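The Board Wall at Plureneo: A Gallery

We've been saving up pictures of our favorite practice boards for ages, and in August we finally got them onto one page! These are the small tabletop boards we collect and swap at Plureneo — knobs, pegs, holes, slots, anything that gives fingers something to do. The collection stands at 239 boards now, and every one of them lives in the back room at Camon, in shallow drawers that stick when it rains.

One picture has made it up so far, with notes on a few more boards we love. Click through slowly, and do write in if you own a cousin of any of these.

The White One with the Blue Parts

I could look at this board all day. Everything you're meant to grab is blue and the plate is plain white, so the pegs just pop. There's a round knob near the top with a short stem sticking up from it, and a pair of pegs side by side above the cutout.

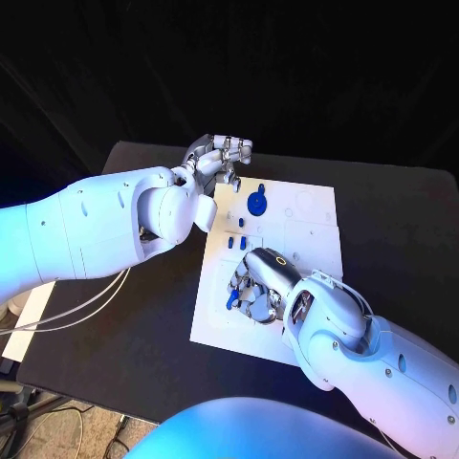
Moulin, Drawer 9

A heavy old thing with brass latches, and the noisiest board we have. Every latch has its own click — the long one at the bottom sounds like a suitcase. It came to us with 400 spare screws in a cookie tin, and we still haven't found where half of them go.

The Plultadano Set

Four little boards that fit together along their edges, so you can turn a corner and keep working. The green felt backing is original, and it's so soft! Catalog number 2478, if you want to ask about it at the desk.

Visiting

The drawers are open from ten in the morning until four. Please put loose pegs back in the same holes you found them in, and leave the felt side down on the Plultadano boards.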